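Subject: Re: [baths-and-pools] Roof trusses at Nusside

Hello all,

Sorry to be slow in answering, it has been one of those months. The original question was:

> Does anybody on the list know whether the timber arches over the old
> pool hall at Nusside are original? The listing entry only says "laminated
> arches, boarded ceiling" and leaves it there. I was in at the weekend and
> two of them look a good deal paler than the rest. I'd also love to know
> who made the clock on the gallery front.

I can help with the first part, I think, and only a little with the second. The arches are mostly original. There are 16 of them, counting the pair buried in the end walls, and the drawings I saw years ago in the county record office had them coming from a joinery works called Laaksonen. The two pale ones will be the replacements. There was a leak at the valley gutter on the car park side, left far too long as these things are, and the feet of both had gone soft by the time anyone put a ladder up. The new ones were made to the same curve and bolted to the old iron shoes, so the shoes at least are as built. I'm told they were meant to be stained down to match and the money ran out before the staining did. I rather like them as they are, if I'm allowed to say so on this list!

The boarded ceiling is another matter. It looks right, but it was put up over the first one after the heating was changed, and if you stand on the gallery by the far stair you can see the older boards through the vent grille - narrower, with a bead along the edge. It would be lovely if somebody could get the listing entry amended to say so.

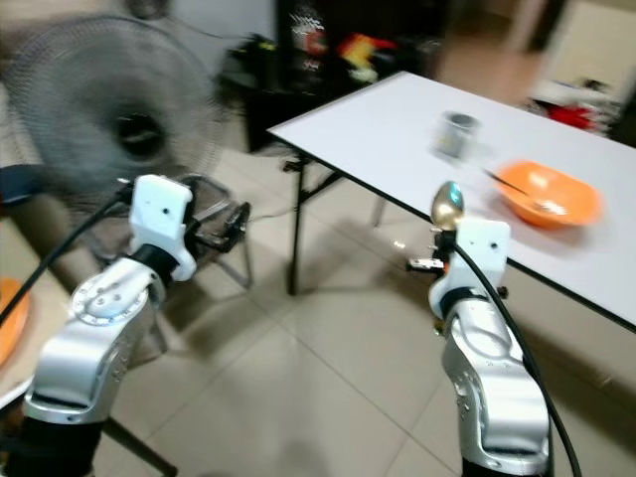

As for the clock, the only name I have is Bundex, which was painted very small at the foot of the dial before it was redone, but that may well be the supplier and nothing to do with the maker. The folder I have on the building runs to 33 sheets and I've only gone through the first half properly. I'll carry on with the rest and write again if anything turns up.

One question back, if I may. Does anyone have a photograph of the entrance front from before the porch was glazed in? I'm after the tiled panels on either side of the doors, which I believe were by Fuda. A poor photocopy would do very nicely, and I'd gladly pay the postage.

With warm wishes to everyone, and thanks for keeping the list going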